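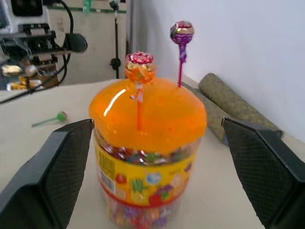
Ticket: Lutscher-Entnahme, Erfolgsrate der Policy fällt nach Neutraining
Projekt: Tastach
Komponente: Auswertung / Handgelenkkamera
Status: in Bearbeitung
Priorität: hoch

Beschreibung

Wir trainieren im Projekt Tastach eine Policy, welche einen Lutscher am Kopf greift und aus dem Deckel der Dose zieht. Eingang sind nur die Bilder der Handgelenkkamera und die Fingeröffnung. Mit dem alten Checkpoint (500 Demonstrationen) war die Entnahme zuverlässig. Mit dem neuen Checkpoint (2000 Demonstrationen) schliesst der Greifer oft zu früh, noch bevor der Kopf zwischen den Polstern ist. Ich hätte das Gegenteil erwartet.

Umgebung

Trainingscode: Vulleck, Hauptzweig
Rechner: Farden
Objekte: Bonbondose mit orangem Deckel, Lutscher stehend im Deckel
Ablenker auf dem Tisch: gerollte Matte, Schwamm, einzelne kleine Teile

Schritte zum Nachstellen

1. Dose vor den Greifer stellen, Finger offen.
2. Neuen Checkpoint laden, Startpose anfahren.
3. Episode starten und den Verlauf der Fingeröffnung mitschreiben.
4. Das Gleiche mit dem alten Checkpoint wiederholen, Dose nicht verschieben.

Log

09:40 – Kalibrierung der Kamera geprüft, keine Abweichung zur letzten Datei. Damit ist meine erste Vermutung weg.

10:15 – Lernkurven verglichen. Der Validierungsfehler ist beim neuen Lauf sogar kleiner. Er sagt uns also wenig über den Moment des Schliessens, denn dieser Moment macht nur wenige Bilder pro Episode aus.

11:30 – Zeitstempel angeschaut. Bei den neuen Demonstrationen ist die Fingeröffnung gegenüber dem Bild um 18 ms verschoben. Bei den alten finde ich keine Verschiebung. Ob das allein genügt, weiss ich noch nicht.

13:05 – Einzelbilder aus den Episoden durchgesehen, vor allem die Phase nach dem Griff.
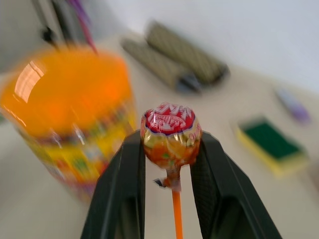 Wenn die Kamera sich bewegt, verschmiert der Hintergrund stark, und der gegriffene Lutscher bleibt vergleichsweise scharf. Für die Policy könnte das ein bequemes Merkmal sein: scharfer Kopf vor unscharfem Tisch bedeutet «gegriffen». Beim schnellen Anfahren ist der Tisch aber auch unscharf, und dann wird vielleicht zu früh geschlossen. Das ist bis jetzt nur eine Hypothese.

14:20 – Neues Training mit 1000 Demonstrationen aus dem neuen Satz gestartet, Zeitstempel korrigiert, sonst alles gleich. Zweiter Lauf mit künstlicher Bewegungsunschärfe als Augmentierung steht in der Warteschlange.

16:50 – Frage aus der Gruppe Abdella: Kann man nicht einfach die Anfahrt langsamer machen? Ja, das kann man, und als Zwischenlösung habe ich es eingestellt. Für den Vergleich der Methoden möchte ich es jedoch nicht verwenden, weil die alten Messungen mit der schnellen Anfahrt gemacht sind.

Offen

– Beide Läufe auswerten, getrennt nach Position des Lutschers im Deckel
– Prüfung der Zeitstempel in den Import von Vulleck einbauen
– Langsame Anfahrt nach den Tests wieder zurücksetzen

Bitte das Ticket noch nicht schliessen, auch wenn der korrigierte Lauf gut aussieht. Ich trage die Ergebnisse der zwei Läufe hier nach.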